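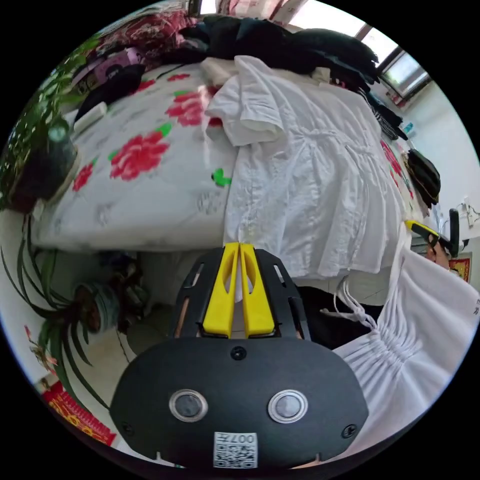

Upkeep of the Milow Hand-Held Gripper Pair
Project report, Illgate Technical College, Automation Lab 2

1. What we were asked to do

The lab has a pair of Milow grippers that are carried by hand and used on cloth. Our task was to write a setup and care routine for unit 007 and show that it made a difference. We did the first part. On the second part we have less to say than the project proposal promised.

The routine we started from came with the unit. It calls for finger alignment every 600 closures and says the unit will then "remain within tolerance." It gives no tolerance. We asked for one in October and got the same sheet back with a new cover page.

2. Setup

Setup is done with the unit face up on the bench. Back off the screw at the top center of the body, bring the yellow fingers together by hand, check that they meet along their whole length, and tighten again. A strip of printer paper closed between the fingers should drag evenly when pulled. If it slides free at one end, the fingers are not parallel and you start over. Zero the closing position after this, never before. We got the order wrong on our first try and spent an afternoon chasing an offset we had put in ourselves.

The paper test is crude. It depends on how hard you pull, and two of us could get different answers from the same gripper. We kept it anyway, as the feeler gauge in the lab kit starts at a thickness that is no help for thin cotton.

Both units have to be set the same way before any two-handed work. A slip on one side pulls the cloth out of the other, and afterward you can't tell which one was out of line.
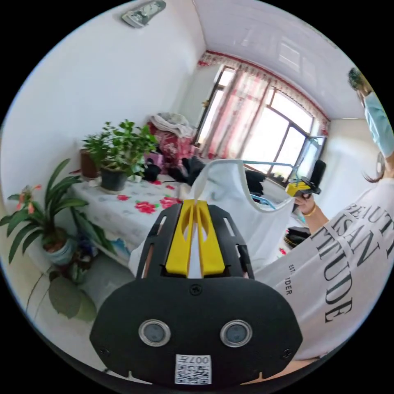

A comment on our draft objected that the hem test proves very little, given that the operator can feel a slip coming and ease off without knowing it, so that a badly set gripper ends up with a good score. We think this is correct. We tried having the operator look away, which slowed everything down and did not settle the matter. A fixed pull with a weight would be the right test, and we did not build one.

3. Cleaning

Lint is the main problem. It works its way in behind the fingers and keeps them from closing fully, and from the outside that looks just like bad alignment. Brush first, adjust second. The Milow sheet has these the other way around.

Wipe the finger faces with a damp cloth and let them dry. We also tried Pasum contact cleaner. It left a film, and the fingers gripped worse until we washed it off with soap. Maybe we used too much, but the can doesn't say how much is enough.

Thin, weak material is harder on a setup than thick cloth. Tissue is a fair check after cleaning: too much closing force tears it, too little drops it. 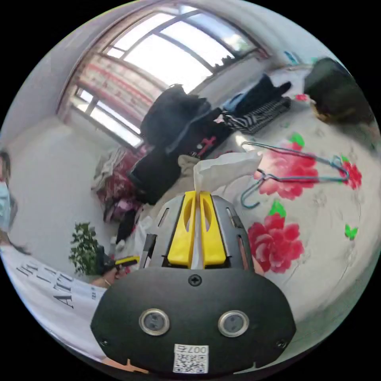
4. The closure log

We logged 1,651 closures on unit 007 and adjusted it 9 times. Only 3 of those adjustments followed a real misalignment. The others were made because the sheet said so or because we mistook lint for something worse. We can't find any sign that the 600 closure interval means anything. It may be right for some other use. On fuzzy or wrinkled fabric the unit needed brushing long before that, and the alignment was usually fine.

The log has a hole in it. For part of the work the counter was reset along with the closing position, and we filled in from notes. Please don't read the total as exact to the last digit.

5. What we would change

Drop the fixed interval. Do the paper test at the start of each session and after any knock. Keep the label on the body clean, and brush out lint every time the unit is put down for a break. Write down why an adjustment was made, even if the reason is "it felt off."

We would not yet recommend the Zakaria replacement fingers. The lab has a set, but we fitted them once, for too short a time to judge, and the fit was tight enough that we didn't want to force them.

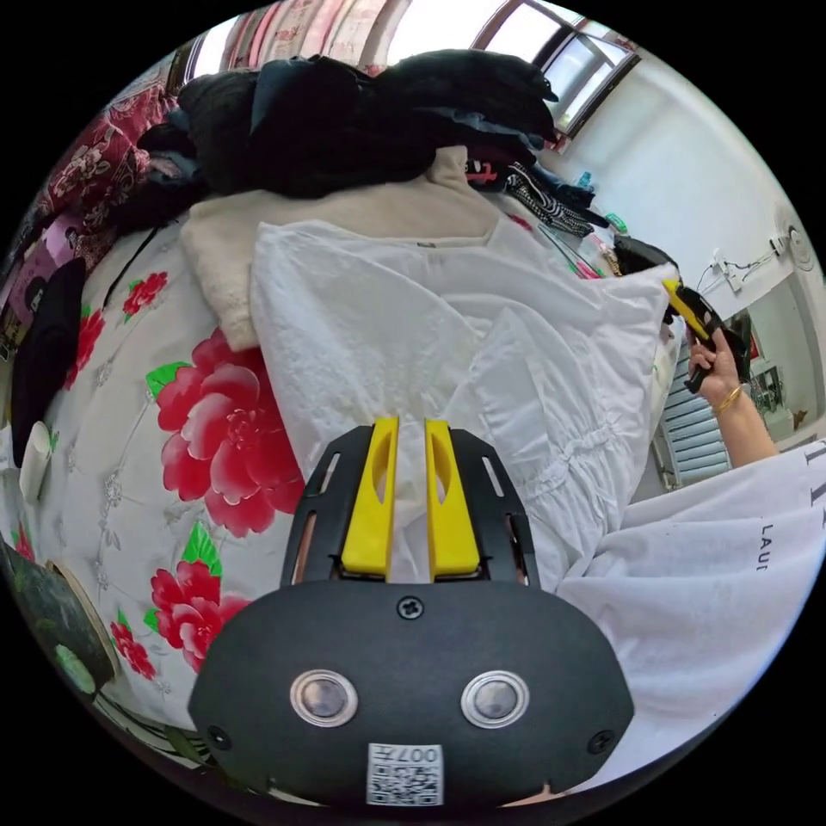
Figure 4. Unit 007 at a crinkled white cotton garment, second gripper at right.

Crinkled cotton gave us the least repeatable results of any fabric. A gathered seam gives the fingers plenty to close on, while a flat patch of the same garment may give them almost nothing. Any future test should fix the pickup point before comparing one setup with another. Ours did not, and the success rates we took on this fabric have been left out of the report.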